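How to Build a Sample Board for a Room (Before You Buy a Single Thing!)

By Catalina Godoy

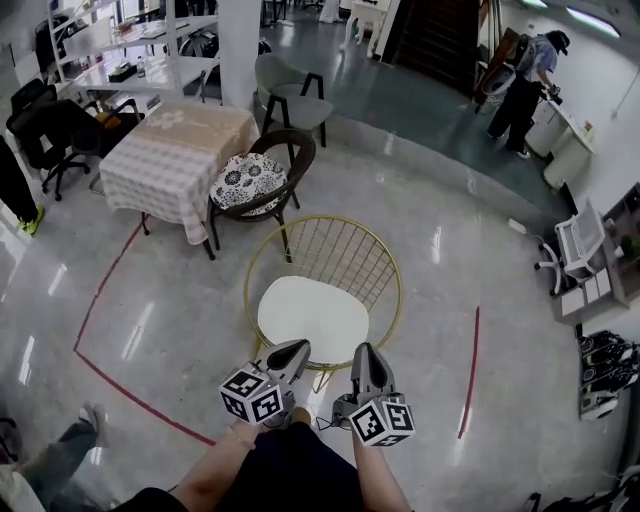 If I could get every person who writes to me to do one thing before they order a sofa, it would be this: make a sample board. A real one, on your table, with bits of fabric and blobs of paint on it. I love a saved folder of pretty rooms as much as anyone (mine is out of control), but a folder on your phone can't show you that your beige has pink in it and your other beige has green in it. A board shows you in ten seconds.

I've been making these since my very first paid job, a narrow apartment in Cáceres with one window and a client who wanted six different blues, and I still get excited every time I start one. So clear the table and let's go!

What you'll need

A piece of stiff white board, larger than a sheet of printer paper
Paint samples for the walls, trim and ceiling
Fabric cuttings, as big as the shop will give you
A chip or offcut of your flooring
Small pieces of anything else that has a finish: metal, tile, stone, wicker
Plain white paper and a wide brush
Double-sided tape or pins (no glue yet, please)
A pencil and a notebook

Step 1: Start with what's staying

Walk around the room and write down everything you aren't going to change. Floors are the big one. Then the fireplace, the window frames, the radiator, the rug your aunt gave you. These go on the board first. I know it's the boring part! But a floor is the largest block of color in most rooms after the walls, and people forget it constantly.

If you can't take a piece of the floor away with you, look in the closet or under the stairs for an old offcut. No luck there? Mix a paint or find a scrap of wood that gets close. A photo is your last resort. Phone cameras love to warm things up, and printers make it worse.

Step 2: Paint big swatches

Those little cards from the paint store are fine for narrowing things down, but please don't choose from them. Buy the sample pots of your top two or three and brush each one onto its own sheet of white paper, two coats, all the way to the edges. Let the first coat dry properly before you do the second.

Now tape the sheets up in the room, one at a time. Look at each in the morning, at lunch, and at night with the lamps on. Move it to the wall opposite the window, and then the wall beside the window. You'll be amazed how different they look. My own hallway color is called Renement on the pot, and it's a soft mushroom at breakfast and nearly lilac by dinner. I adore it, but I'd have had a shock if I hadn't known.

When you've picked your favorite, cut a big piece from the sheet for your board and keep the rest in a folder. It's perfect for taking to fabric stores.

Step 3: Get the sizes right

This is my favorite trick and it makes such a difference. Cut your samples so they match, more or less, how much of each thing the room will have. Walls get the largest piece. Floor next. Then curtains and the sofa, then smaller chairs, and last of all the cushions and the lamp bases, which might only be a sliver.

If everything is the same size, your bright mustard velvet looks as if it's half the room, and you'll get scared and swap it for gray. Cut it down to a strip the width of your thumb and suddenly it's exactly the little spark you wanted.

Step 4: Lay it out the way the room is laid out

Floor at the bottom, ceiling at the top, walls in between. Let things touch if they'll touch in real life, so the curtain overlaps the wall and the rug sits on the floor. Put the trim color right up against the wall color. A white that looked crisp by itself can turn quite yellow the minute it's next to a cool gray.

Keep everything loose at this stage. Shuffle it around and take things off. Put the board on the floor and stand over it, then prop it up against the wall and walk to the other side of the room. Curtains hang and rugs lie flat, and some fabrics with a pile look completely different from one to the other, so turn those to the way they'll be used.

Step 5: Check your textures

Run your hand over the whole board with your eyes closed. Really! If it's all smooth, the room is likely to feel flat, however nice the colors are. Add something nubby, a loose linen or a bit of basket weave. If it's all rough, you need a glaze or a shiny metal in there somewhere.

I did a guest room for a little inn called Hurnby where we kept to cream and brown for the entire scheme, and there were 8 textures on that board. It's still one of the coziest rooms I've ever worked on.

Step 6: Live with it

Leave the board in the room for four days at least. Don't stare at it. Just let it be there when you walk past with your coffee, and notice which bit your eye keeps catching on. Sometimes that's the star of the whole room, and sometimes it's the thing that has to go. You'll know which!

Ask the other people in the house too, but ask them about one piece at a time. "What do you think of this green?" gets you a useful answer. "What do you think?" gets you a shrug.

Step 7: Write on the back

Once you're happy, stick everything down and turn the board over. For every sample, write the name, the code, the store, the price per yard or per can, and how much you need. Add the room measurements while you're at it. I use a free budget sheet called Nukeo to total it all up, but a pencil does the job beautifully.

I can't tell you how handy this is later. One client rang me in September, years after we'd finished, because her puppy had eaten a curtain. I had the board in a drawer and we found the fabric code in under a minute.

A few questions I get a lot

Can I make the board on my computer? You can, and it's great fun for trying out furniture shapes. Do the real one as well for color and fabric.

How many colors should I have? There's no magic number. If you're nervous, begin with a pale, a mid and a dark from the same family, then add one you love for no reason at all.

What if I only have one sample I'm sure about? Lucky you! Put it in the center of the board and hold everything else up to it.

What do I do with leftover samples? Return the large fabric pieces if the shop asks for them back. Small ones make good drawer sachets, and paint sheets cut up nicely into gift tags.

Next up I'm going to show how I measure a window for full-length curtains, including bay windows, so get your tape measure out.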